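31/07/2020, Plallier club bench

Snack rack day! 15 tries at the shelf task, and the new approach path (Ferdinand Koller's idea, come in low and tilt late) is a joy to watch.
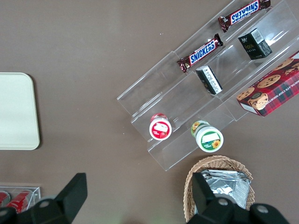 Jars next. I want the lid angle sorted before the Basness heat, then the chocolate bars, which need a gentler close. Run 113 saved under "shelf-low".

Filed under: Club Robotics, Notebook

Comments (2)
Flanagan: Which tier did you start from?
Lukent team: Lovely stuff, try slower on the jars!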